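Chapter 4
Grasp Success Prediction from Self-Labelled Trials 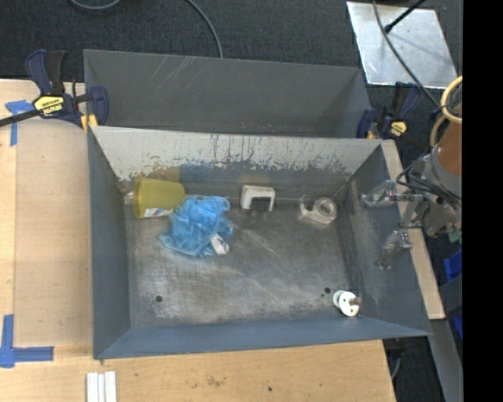
A grasp predictor is a function that takes an observation of the workspace and a candidate gripper motion and returns the probability that the motion will end with an object held between the fingers. The predictor is fitted to recorded attempts, each stored with its outcome, and its quality depends heavily on the range of objects presented during collection. Objects that share one shape and one finish produce a predictor that performs well on those objects and poorly on most others. A translucent yellow cup lying on its side, a ruffled blue mesh sponge and a clear tape dispenser place quite different demands on the model: the cup presents a curved wall and an open rim, the sponge has no fixed outline, and the dispenser body transmits much of the background behind it. Depth readings on the clear plastic are often missing or wrong, and for this reason the method developed in this chapter takes colour images only.

4.1 Scope

Chapter 3 treated grasping as a geometric problem in which contact points were computed from a known object model. Here no object model is assumed. The term Olivares labelling will be used for the procedure in which the outcome of each attempt is assigned by the robot's own measurements, without a human annotator. Section 4.2 defines the procedure and analyses its error rate. Section 4.3 introduces the network and its loss function. Section 4.4 covers the selection of motions at run time by repeated sampling and refitting. Section 4.5 reports results on the Gorkovach object set, which contains 217 household and workshop items.

4.2 Outcome labels

Let o be the observation before the attempt, a the commanded motion in the coordinates of the robot base, and y the binary outcome. After the fingers close, the arm lifts to a fixed height and the finger separation is read. A separation above the threshold t gives y = 1. Thin or compressible objects may fall below t while securely held, so a second test compares an image taken after the lift with one taken after the fingers have been opened over the bin. The label is positive if either test is passed.

Two kinds of error remain. A false positive occurs when an object shifts for reasons unrelated to the grasp and the image comparison registers the change. A false negative occurs when a small object is released behind a larger one. In the Zitberg trials the combined error was about 2 per cent of attempts, judged against manual review. Errors at this level have little effect on the ranking of candidate motions, although they do bias the predicted probabilities toward the centre of the range. The correction is derived in Section 4.3 and requires only that the two error rates be estimated from a reviewed sample.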